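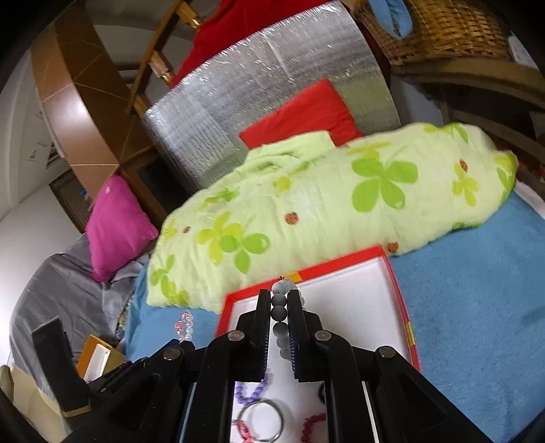 Grey beads and a red-rimmed box.

TEACHERS WANTED – Plukby classroom trial, Term 2
Posted 4/1/20

Quick one as I'm between meetings. We're after primary teachers (Foundation to Year 4) to try Plukby with their own class next term. It's a shared maths journal that runs inside the browser. Kids record their thinking – voice, typing, a photo of their working – and you leave a comment back. No install. Works on the old laptops in the trolley, mostly.

What you'd be doing:
Six lessons over the term, your choice of when.
A short log after each one. Dot points fine.
One phone chat with me at the end, after school, your time.
Letting us see a few journal entires with the names taken off. Consent forms supplied.

What you get:
$400 per teacher, paid at end of term, plus a relief day for the training. Login for your class until the end of the year. Certificate of hours if you need it for your rego.
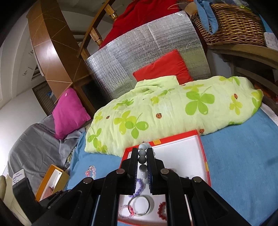

Beaded bracelet, open red box.

Who we want:
Currently teaching, at least 3 days a week on the one class. Government, Catholic, independent, all good. Regional schools very welcome, the training is online so no driving. You do NOT need to be techy. Would rather have a couple of people who can't stand apps, to be frank. Casual relief staff, sorry, not this round.

Class needs roughly one device between two kids. Wifi that stays up for half an hour. Principal has to sign the form (page 2) before we can set up accounts, so please ask them early, this held up half the Binia group last year.

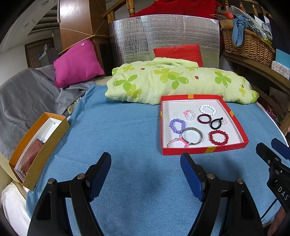 Training is one session, split in two by lunch. Morning is the log-ins and the comment tool, afternoon is lesson planning with the Hofstetter maths outlines, which you can use or ignore. Lesson one is a sorting task and you'll need to bring your own stuff for it. Nothing fancy. Eight bracelets and hair bands spread out in a box lid with a white inside, so the colours show up, is heaps. Kids sort, take a photo, say why they sorted it that way, then a partner replies in the journal. Buttons or bottle tops also fine. Please no food.

To apply:
Send name, school, year level, class size and a couple of lines on how you do maths talk now. No CV. Mark it Plukby Trial, Munari Learning, PO Box 2145, or use the form on the Munari contact page. Form is quicker.

Applications close end of April. Will reply to everyone, might take me a week. Questions about payment go to the office, everthing else to me.

Fabian Schnyder
School trials, Munari Learning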